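Begehungsprotokoll Gemeinschaftsräume – Wohnanlage Rebane, Haus 2

Datum der Begehung: Mittwoch, 5. November 2025
Prüferin: Birutė Strazds, Hausverwaltung Prevside
Anwesend für die Bewohnerschaft: Heino Vasiliauskas

1. Flucht- und Rettungswege
Flur Erdgeschoss: frei. Lichte Breite an der engsten Stelle 900 mm, vor dem Abstellraum gemessen. Schuhregale dürfen dort weiterhin nicht aufgestellt werden.
Notausgang Hofseite: Tür öffnet ohne Schlüssel, der Türschließer zieht jedoch nicht vollständig zu.
Bewertung: Mangel, gering. Nachstellung durch die Firma Skestesach beauftragt.

2. Feuerlöscher und Rauchwarnmelder
Löscher im Treppenhaus geprüft, Plombe unversehrt, Prüfplakette vom August gültig. Sämtliche 19 Rauchwarnmelder lösten beim Tastendruck aus. Der Melder im Waschkeller ist verstaubt und zu reinigen.
Bewertung: in Ordnung, mit Auflage.

3. Aufenthaltsraum
Kerzen und andere offene Flammen sind gemäß Hausordnung untersagt – dies gilt auch für die Adventszeit. Tischdecken und Dekorationen aus Textil oder Kunststoff sind von Heizgeräten fernzuhalten. 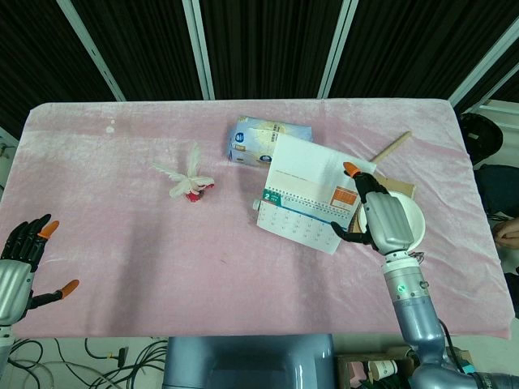 Die Mehrfachsteckdose hinter dem Schrank war mit einer zweiten in Reihe geschaltet. Die Verbindung wurde während der Begehung getrennt. Frau Sepp wird gebeten, die Nutzergruppen schriftlich zu unterrichten.
Bewertung: Mangel, vor Ort behoben.

4. Teeküche
Herdabschaltung funktionsfähig. Das Verbrühschutzventil am Spülbecken ist schwergängig und wird bei der nächsten Wartung getauscht.
Bewertung: Beobachtung.

5. Nachverfolgung
Die offenen Punkte aus 1, 2 und 4 werden bei der Nachbegehung erneut aufgenommen. Rückfragen sind an Frau Oyelaran zu richten.

Gez. B. Strazds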